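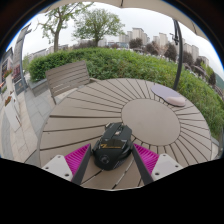

**Manipulation Group, Urquhart Lab – visit notes**

Friday, February 15, 2019

We spent the morning with the Naroten team, who collect grasping data with hand-held grippers and train a policy on it. The task we looked at was putting a computer mouse on its pad, on an outdoor patio table. Their main result is on varied locations: 100 demonstrations spread over 20 places did better than the same number from one bench. Grey, overcast light was no trouble – glossy objects still are. We've asked for the failure logs and will visit again in August.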